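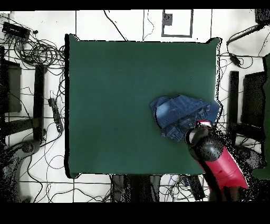 Can jeans be sorted and folded on the Gosier cover without transferring dye to it?
Dry, laundered denim can be handled on it directly. Unwashed indigo denim should go on a cotton press cloth, as raw dye rubs off under pressure and will not lift fully from the pile.

Gosier Sorting Surface Cover, Dark Green
Supplied by Calosbridge Garment Room Equipment

Overview

The Gosier is a dark green cover for laying out, inspecting and folding garments. It is used in alteration rooms, resale stockrooms and laundry finishing areas, mainly for denim and other heavy cottons. The face is matte and felt-like. It does not reflect overhead lighting, so worn areas, open seams and loose threads can be checked without tilting the garment toward the light.

Size 68 x 70 in
Weight 1,286 g
Color Dark green only
Face Matte, short pile
Standard table height for fitting 29 in
Supplied Rolled, with edge clips

The two dimensions differ slightly. The longer one should run left to right, with the woven label at the back.
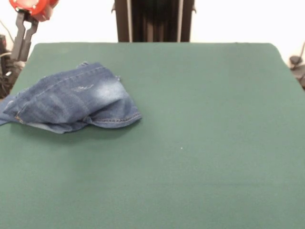
Page last changed: September (care section, clip part number)

Handling denim

Jeans arriving from a dryer or a bale are usually bunched, with one leg folded back over the other. Find the hem first. The double row of orange-gold stitching on many blue jeans shows clearly against the green and gives a fixed point to work from. Hold the hem flat with one hand and draw the rest of the leg away from it along the outseam.

Faded patches and whiskering on the thigh are normally part of the factory finish. Check for thinning by pressing the cloth flat and feeling from both sides. Frayed threads should be trimmed before folding. Do not pull them, particularly at the waistband and hem.

Recommended sequence for one pair:

1. Empty the pockets and close the zipper or buttons.
2. Lay the garment face up and align the side seams.
3. Inspect the hems, knees and seat.
4. Fold one leg over the other, with the crotch seam pushed inward.
5. Fold from hem to waistband, then once more.

The pile holds the lower layer in place during steps 4 and 5. Slick linings and nylon shells grip less well and may need a weight at the waistband.

Fitting

The cover can be clipped to a table or laid loose on a hard, level floor. On a table with rounded back corners, ease the fabric around each corner by hand before fitting the clips. Clips 29-B fit tops up to one inch thick. Thicker tops need the long clip, sold separately under Clotwood accessories.

A new cover may curl at the corners after being rolled. Reverse the curl by hand and leave it flat overnight with books or similar weights on the corners. Small ripples in the middle can be brushed out toward the nearest edge. Do not iron the face. Heat flattens the pile and leaves a shiny mark in the shape of the iron.

Care

Vacuum with a brush head after each shift in which denim has been handled. Blue lint is less visible on dark green than on gray or white and tends to be left too long. Spot clean with cold water and a small amount of dish soap. Air dry flat. Machine washing is not covered under the return terms.

Compatibility

The Fang lint brush and the Clotwood folding board may both be used on the Gosier. Steamers should be used on a hanging garment only. Rotary cutters will go through the cover on the first pass.

Notes from users

"We run 70 pairs in a morning on one cover. Lint along the front edge is the main thing to stay on top of." Natalie Whiteley, resale stockroom

"Good contrast with mid-blue. For black jeans I use a pale cloth on top, otherwise the seams are hard to find." Benoît Bailly, alterations

Ordering

Covers ship rolled and should be stored that way. Folding puts in creases that take several days to relax. Returns are accepted unused, in the original sleeve. Trade accounts are handled by Brenda Goodall. Questions about clips, spare parts and non-standard tables go to Howard Catterall at the Calosbridge parts counter, open until 4:30 p.m.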